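4.3 Setting Up a Match in the Flomis Scoreboard Console

Complete this section before the teams take the field. The console must already be paired with the display, as explained in Section 4.2.

1. Turn on the console and wait for the green light.
2. Select New Match, then choose the sport from the list.
3. Enter the team names. For league games at Bundbridge and Pennington, select the names from the saved list so that results are filed correctly.
4. Set the number of periods to 2 and enter the length of each one.
5. Press Confirm. The display shows both scores at zero.

Note: The console stores up to 500 matches. When the memory is full, the oldest match is removed.

Caution: Do not unplug the console while a match is being saved. The score record may be lost.

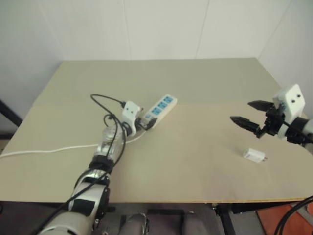
6. Press Test Horn once. Warn players and officials first.
7. Hold Start until the clock begins to run. To correct a score, press Edit, select the team, and enter the new total.

Note: Spectator displays placed more than 700 feet from the console require the Zorkevholm signal extender. See Section 6.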